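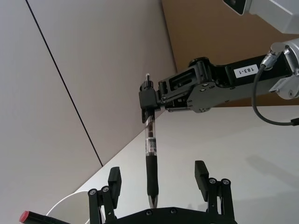
Ink and tea stains, what works in my kitchen

A fresh ink mark on a cotton tablecloth should be treated the same day. Put a folded paper towel under the cloth and press on the mark with a little rubbing alcohol on a cotton ball. Do not rub, the ink will only travel. Change the towel when it becomes blue.

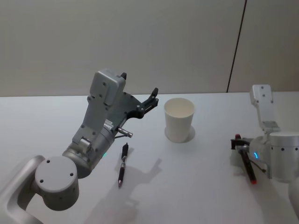

For tea in cups I use baking soda with some drops of water - a thick paste, like toothpaste. Leave it for 11 minutes, then wipe with a soft sponge. My neighbor Abrehet Tefera uses salt, and her cups are also very clean, but I am afraid for the gold rim on mine.

Old tea stains on cloth need more patience. Soak in cool water with two spoons of white vinegar overnight, and wash as usual in the morning.
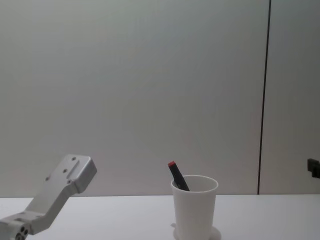
Wool and silk I do not treat at home. I tried it once in July with a scarf and it lost its color.

Emese Hajdu, September 30, 2023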